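Zeleo to open refill shop in former Donddale post office

DONDDALE, 2023-08-08 — Zeleo, the household refill retailer based in Greenwood, will open its second shop in the former Donddale post office on Sumden Road. Customers will be able to bring in their own clean containers and fill them with dish soap, laundry liquid, shampoo, vinegar and other everyday products sold by weight.

The company signed a five-year lease on the building in May. Work on the interior is under way and includes new flooring, a wider front entrance and a ramp from the rear parking lot. The original brass mail slots in the lobby wall will be kept.

"We had a steady number of people driving over from Donddale to fill up, and many of them asked when we would come to them," said Darnell Strickland, owner of Zeleo. "The post office was the right size and it already had a loading door. We looked at three other places and kept going back to it."

The Greenwood shop handled 3,768 refills in its last full business year. Dish soap was the most popular product, followed by laundry liquid and hand soap. The Donddale shop will carry 77 products at opening, 43 of them in liquid form. Dry goods such as washing soda, bath salts and powdered bleach will be sold from bins along the back wall.

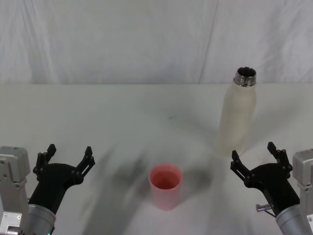
Do customers have to buy a container from Zeleo? Any clean, dry container with a lid that closes properly can be used, and it is weighed at the counter before filling so that only the product is charged.

Containers that once held motor oil, garden chemicals or paint will not be accepted. Staff may also turn away containers that are cracked or still have product in them. A shelf of donated jars, washed on site, will be free to anyone who arrives without one.

Prices will match those in Greenwood and will be posted per 100 grams. There is no minimum purchase and no membership fee. Gift cards and loyalty cards issued at the Greenwood shop will work at both locations.

The new shop has 700 square feet of retail space, with a small storage area behind it. Zeleo expects to hire four part-time staff — applications can be dropped off at the Greenwood counter during regular hours. Training will take place there before the Donddale opening.

An opening date will be announced once the final building inspection is finished. The Greenwood shop will keep its current hours.

Media contact:
Darnell Strickland
Owner, Zeleo
Interviews and visits to the Donddale site can be arranged through the Greenwood shop.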